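Darkora Concrete Floor Sealer, Satin, 5 Liter Can

Product no. 375-S
In stock in our warehouse in Bratance, usually sent the next working day

Darkora is a water-based sealer for indoor concrete floors. It closes the pores of the concrete, so that dust, coffee and oil stay on the surface and can be wiped away. The sealer is made by Sqalli and we sell it since December in the new can with the wider opening. The liquid inside is the same as before.

Where to use it

Workshops, garages, studios, storage rooms, laboratories, shops. It is suitable for power-troweled and polished concrete and for old concrete which was ground and cleaned. Please do not use it on tiles, on wood or outdoors. For floors with floor heating it can be used, but the heating must be switched off one day before the work and stay off until the sealer is hard.

How much you need

One can of 5 liters is enough for 43 square meters in one coat on polished concrete. Rough concrete drinks more. We recommend two coats for rooms where chairs or carts are rolling. If you are not sure, write us the size of the room and how old is the floor, and Ľubica Zelenák from our technical desk will calculate the quantity for you.

Applying the sealer

1. Remove old wax and grease with the Darkora cleaner. Rinse two times with clean water and let the floor dry.
2. Stir the can slowly. Do not shake it — shaking makes bubbles and you will find them later in the surface.
3. Pour a little into a tray and spread it with a short-hair roller, always in the same direction. Keep the layer thin.
4. Wait four hours, then roll the second coat across the first one.
5. You can walk on the floor after 24 hours. Put back heavy furniture after seven days.

Look of the finished floor

The concrete keeps its gray color and becomes a little deeper. The satin version reflects light softly. Customers who want more shine in a bright room with a white ceiling should look at polished concrete first, and use the sealer only for protection.
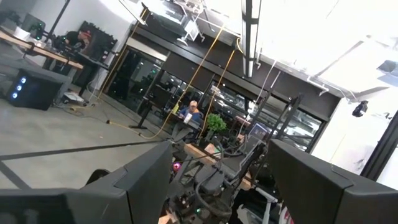 Questions we often receive

Does it smell? A little, during the first day. Open the windows if it is possible.

Can I repair a scratch? Yes. Clean the place, sand it lightly with fine paper and put a thin coat only there.

Can I mix it with color? No. For colored floors please choose Darkora Tint, which has its own page.

How long can I store an open can? Six months, well closed and protected from frost.

Samples and large orders

A sample bottle of 100 ml is free, you pay only the postage. For orders over ten cans please ask Serena Marchetti in our sales office in Jundonton for a price.

Page updated 5 March 2025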